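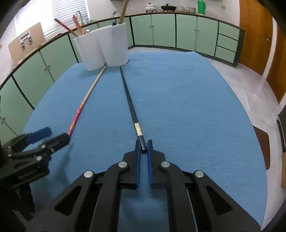
Two grippers, two chopsticks, one holder. The dark one is up next.

How I record chopstick demos with hand-held grippers

I've been collecting demos for a two-handed tidying policy for a while now, and chopsticks are my favorite thing to hand it. They're thin, they roll, and every one has a different pattern on it, so the model can't get lazy and learn one color. They're also the fastest way I know to find out that your finger pads are worn. Here's how I run a session, more or less in the order I do it.

Setting the table

Put down a cloth. Mine is blue with a bit of weave to it, and the weave matters more than the color. On bare tabletop a chopstick skates away as soon as a pad touches it, and you end up recording a chase scene. Pull the cloth tight before you start (I forget this about once a week) and put the holder toward the far side so both arms have room to come in from the near edge.

Leave a few chopsticks standing in the holder already. My first batch only ever had an empty holder at the start, and the policy we trained on it got very confused by a half full one. I threw out 90 episodes over that. Lay the others down in front at different angles, sometimes nearly side by side, sometimes crossed, and swap which one goes on the left.

I don't tidy the kitchen first, by the way. Pots on the counter, blinds open, whatever. Wulan Lau, who trains on my data over at Brusano, asked me to stop clearing things away, and her results got better once I did.

Making the pick

1. Start the recording with both grippers open and well back from the cloth. Hold still for a slow breath so there's a clean beginning.

2. Come in low. You want the pads on either side of the stick, then down until they brush the cloth, then close. If you close too high, you'll pinch the top of the curve and it'll squirt out sideways.

3. Squeeze gently! It's tempting to clamp down, but the stick will pivot in the pads if you grab it off-center with a lot of force.

4. Lift, tip it upright, and drop it in the holder. Use whichever hand is closer. If you need to pass it across, pass it slowly and keep both grippers closed on it for a moment before the first one lets go.

5. Back both hands off to where they started, then stop the recording.

I aim for 3 placements per episode. Longer than that and my wrists start doing odd things.

Keep the fumbles (some of them)

If I drop a stick on the cloth and pick it up again smoothly, that episode stays. If it rolls onto the floor, I delete it. Shobha Salian talked me into this split — she wanted recoveries in the set, and I was being much too picky.

Write down what you keep as you go. I use a plain spreadsheet with the episode number, which hand did the pick, and a column for "dropped, recovered." The set is at 479 episodes as of February 2019, and I'd never find anything in it without that last column.

Next up is spoons, which I expect to be easier, and then forks, which I don't.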